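Home | Notebook | Fixtures | Models | Archive | Log in

Dec 19, 2020

Back on the props model after a week of mostly ignoring it. Coffee is on, the footy group chat is muted, let's see how far I get before lunch. Main job is the receiving yards projection, which has been running hot on slot receivers and I want to know why.

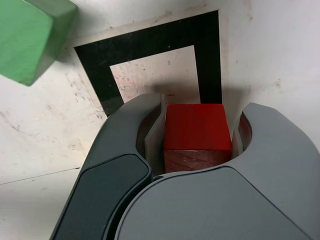
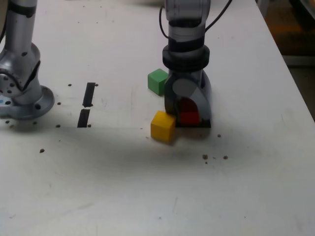 Bench, cubes in play.

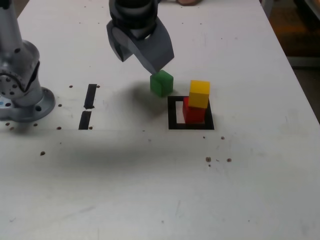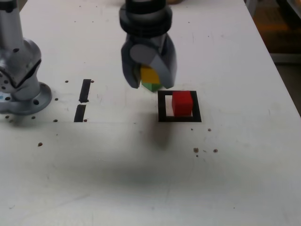

So, the slot receivers. I pulled the Windotden game log again and re-ran the last 6 rounds of projections against what the blokes really caught. The overs are where it hurts. The model loves anyone who picked up targets while a teammate was out injured, then keeps loving him once the teammate is back! It's the decay setting, I'm nearly sure. I had it at 3 games, which sounded sensible back when I picked it and looks pretty silly now that I've plotted it.

Changed it to 2 and ran the lot again. Better on the slot guys, a bit worse on tight ends (who are a mess anyway, half of them get one target and fall over the line with it). Haven't touched running backs. Don't touch running backs, whoever reads this, I've got the Ostrowski weighting half in and half out and it will throw an error at you.

Other thing: the wind numbers for Cokwood are rubbish. The feed has dead calm for every home game this season, and I've watched those games, the punts were going sideways. I reckon it's filling blanks with zero. For now I've flagged the whole ground as missing and the totals model falls back to the league average. Not lovely but it'll do until January, when I can sit down and find a proper source.

Ran the totals overnight on Hamus with the new flag on. One game moved enough to matter, the over went to the under, and I would've backed the over quite happily yesterday. Bit sobering. No bets off this version, paper only, until it's been through a full round.

Colour coding on the sheet has changed too, sorry. Orange is now "line moved after we logged it" and grey is "player ruled out". It used to be the other way round and I kept reading it wrong.

Still to do:
- tight ends, split by red zone targets
- check whether the late kickoffs are saving in the wrong time zone again (24 rows look off)
- put the old decay setting back on a branch so we can compare
- finish the Ostrowski weighting or rip it out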